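4. Regional release timing and retention in collectible card games

4.1 Data and player sample

The analysis in this section uses match and collection records from Rutell, a two-player digital card game with separate server regions. A player may hold an account in every region, but cards, currency and purchased content are bound to the region in which they were obtained. The sample consists of 545 players who owned accounts in at least 2 regions before the release of the Kurnwood expansion and who agreed to have both accounts linked for the study. Linking was done through a form in the game client, and the two account histories were then merged under a single random key.

Kurnwood was sold as a set of single-player chapters. Finishing a chapter unlocked a fixed group of cards, and the chapters opened one at a time, a week apart. The schedule was the same in all regions, but the opening hour was not. A player with accounts in an early and a late region could see a chapter, and the decks built from it, nearly a full day before it opened on the second account. We call the account in the earlier region the lead account and the other the trailing account. The terms refer only to server time and say nothing about which of the two the player regards as the main one.

Accounts were observed for 14 days before and 14 days after each chapter opened. Windows for neighboring chapters therefore overlap, and a match may fall in more than one of them. Following Gilani and Fuchs, we keep all such matches and cluster the standard errors by player. Dropping the overlapping days leaves the signs of the main coefficients unchanged but widens the intervals to the point where the smaller effects cannot be read.

4.2 Measures

Deck change is measured as the share of cards in a submitted deck that were absent from the same player's previous deck of the same class. A deck that swaps 3 cards out of 30 thus scores 0.10. We considered weighting the swaps by card cost, as Hollenstein did for paper tournament lists, but the weighting depends on a resource curve that Rutell does not share with the games he studied.

Purchase is a yes/no variable taken from the account record. It is set to yes if the full chapter set was bought with either currency. Players could also buy chapters singly, and a small group bought the first and never returned for the rest. These players are coded as no in the main model and as a separate category in the robustness check.

Activity is counted in ranked matches per day. Casual matches were left out. The client pairs casual players by a hidden rating whose reset rules changed during the observation period, and we could not obtain the date of the change with enough precision to correct for it.

4.3 Results

Deck change on the lead account rose sharply on the opening day and returned to its earlier level before the next chapter. On the trailing account the rise was lower and began sooner. Players altered their decks on the trailing account in the hours before the new cards were available there, mostly by adding cards that answer the decks they had already met on the lead account. The pattern holds for every chapter but the last, which contained few cards that saw ranked play.

Purchase on the lead account was a strong predictor of activity on both accounts. Purchase on the trailing account added little once lead purchase was in the model. The simplest reading is that players who wanted the chapters at all wanted them first in the region where they opened first. A competing reading – that the cost of buying the set twice pushed players out of the second region – is harder to rule out, and the interview material collected by Han supports it in part. Several of her respondents reported that they had assumed one purchase would cover both accounts.

The separate category for single-chapter buyers behaved like the non-buyers in activity but not in deck change. We attach little weight to this result given the size of the group.

4.4 Limits of logged actions

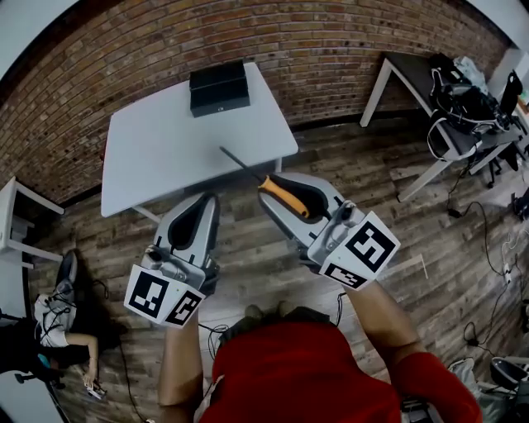 Figure 3. Hand-held grippers carrying fiducial markers.

Client logs record the outcome of an action and its time stamp, and little else. A card hovered over for several seconds and then put back leaves no trace in the Rutell log, although such hesitation is of direct interest for the question of how players learn a new card. Studies of manual tasks face a related problem and often meet it by instrumenting the hand or the tool. Each of the two grippers in Figure 3 has a white cube with two black-and-white fiducial squares on it, and markers of this type allow the position and angle of a tool to be recovered from video. The nearest match in a card client would be a full cursor trace. Nägeli collected such traces in a laboratory version of Iwasaki, a simpler drafting game, and found that time spent over rejected cards fell steadily over the first matches with a new set. We had no means of doing the same on live accounts.

A second limit concerns the deck tracker add-ons that many ranked players run beside the client. The most common one in our sample, Fovcombe, suggests deck changes based on pooled match data from all regions. A change made on the trailing account before a chapter opens may therefore reflect the add-on and not the player's own experience on the lead account. We asked participants whether they used a tracker but not whether they followed its suggestions. Splitting the sample by reported use lowers the early rise in deck change among non-users, though the rise does not disappear.

Third, the sample is made up of players who had taken the trouble to keep accounts in more than one region. Such players are more active than the typical Rutell player on every measure available to us, and the estimates in Section 4.3 should not be carried over to players with a single account. Section 5 repeats the purchase model on single-account players, using the opening hour in their own region as the only source of variation in timing.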